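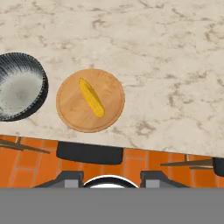
1/ How we plan to spend our robot money this year

A thread for small labs and small kitchens that think about their first arm. We are a small team, our budget is not big, and I already made mistakes with it.

2/ First, the task. Ours is kitchen work: one ear of corn, a round cutting board, a bowl. The corn must go from the board to the bowl. It sounds like nothing. We run it in simulation before we pay for any hardware, and I recommend the same to everyone.

3/ The simulated kitchen has a marble counter and tiles below it. In our real room the counter is steel. I was worried about this difference, but for choosing a gripper it did not matter much. For choosing a camera it matters more, so I keep that decision for later.

4/ Quotes for the gripper, two fingers, without shipping:
Bredov — 1,829
Ronard — 1,000
Kwak — 700
All in euros. Kwak does not include the mounting plate. Please ask for this in writing, I did not ask the first time.

5/ Why not simply take the cheapest? Corn is round and it rolls. In simulation, short fingers lost the cob when they closed a little off center. The Kwak fingers are short. Ronard sells longer ones as a spare part, and they fit on the same body.

6/ Delivery time is also a cost. Bredov told us 13 weeks. If we order in spring, we mount it in July, when half of the team is on vacation. I would not have thought of this without a calendar on the wall.

7/ Lines that I forgot in my first budget:
spare finger pads
a table which does not shake
the emergency stop and its cable
one day of training
import tax
The table was the worst surprise. Measure yours before you sign.

8/ Somebody asked if renting is better. Datesbridge rents arms by the month. For a test of one or two months, yes, I would rent. For a full year the price came out higher than buying, at least in our country.

9/ Our decision on 03/04/2020: Ronard with the long fingers, camera postponed, arm rented for the first two months. If the rented arm is good we buy the same model.

10/ If you have used Ronard fingers with wet vegetables, please write me. The seller says it is fine — I would like to hear it from a user.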